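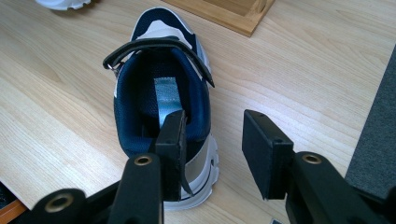 How long does it take to get signed up with a volunteer fire company? Mine took 3 months from the night I picked up the form to the night they handed me a pager, and most of that was waiting on the physical and the background check.

I've wanted to write about this since January, because I'm having such a good time! I joined Skustine Fire Company back in the fall (Station 5, the little brick one past the feed store) and I'm still the newest person in the building. That means I roll a lot of hose. I love rolling hose. There's a double-roll method that Felicidad Mercado showed me where both couplings end up on the outside, and the first time mine came out flat I made everybody look at it.

Drill starts at 7 p.m. and we usually finish by 9:30, unless we're out at the Pascual farm, where they let us draft water from the pond. Last month we set up the portable tank and ran a shuttle with the Nillent crew, who brought their tanker over the ridge. Getting the suction hose to seal took us four tries. Noel Javier finally found a bit of grit in the gasket, wiped it on his sleeve, and up came the water. People cheered. I may have been the loudest.

My first real call was a chimney fire over in Gusia, a little after 5 in the morning. My whole job was carrying tarps and keeping the driveway clear, and I was grinning about it for a week. The family was fine and so was the dog. If you burn wood, please get that flue swept before the cold comes back!

What else... the pancake breakfast brought in $2,744, which goes toward new radios (the old ones cut out down by the creek, and everyone has a story about it). We went through 200 sausage links before 10 and had to send somebody to the store.

Next up for me is the pump operator class. I've already got the book, and I'm on the chapter about friction loss, with a pencil and a lot of scratch paper.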